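Hallavov builds and supports simulation software for people who programme robot arms to handle soft, uneven goods. We are based in Filudthorpe and have one product line, Derano, which is sold as a licence, as a starter kit, or as a service run by our own staff.

## What Derano does

Derano lets a customer test a picking task before any hardware is bought or moved. The user loads a model of the arm, chooses an item from the library and sets the lighting, the background and the viewpoint. The software then renders what the wrist camera would see at each step of the approach and logs joint positions, finger opening and contact force alongside it.

The item library is the part we spend most of our time on. It holds 300 scanned objects, of which 51 are fruit and vegetables. Each one has a surface map, a weight and a stiffness value that can be changed by hand. Produce is scanned at several stages of ripeness, and marks on the skin are kept in the surface map. A vision model trained only on clean, even fruit tends to do badly on a packing line.

## How it is supplied

- **Licence.** One workstation, full library, updates every October and April.
- **Starter kit.** Licence plus a two-finger gripper, mounting plate, cable set and printed setup guide. The Martens adaptor is a separate item and must be ordered by arm type.
- **Service.** The customer sends us an item list and a cell drawing. We return 600 rendered approaches per item, with logs, within 7 working days.

The service does not cover suction tools. We have tested them in Derano - the seal model is not yet good enough to sell.

## Close-range views

Most enquiries concern the last few centimetres of an approach, where the item fills the view and very little of the gripper can be seen. Focus, skin texture and background blur all matter at this range, and all three can be set separately in the render panel. 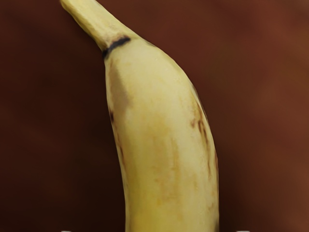
*Derano render, banana at close range. Surface marks on, background blur high.*

Renders are supplied as still sequences with a matching log file. Customers who need depth maps should ask for them when ordering, as they are not part of the standard output.

## Support and visits

Support is by email on working days, from 8.30 am to 5 pm. Licence holders can send in a project file and we will run it on our own machines to check the fault. Visits to the Filudthorpe workshop are by appointment - please bring the cell drawing and, where possible, a sample of the goods.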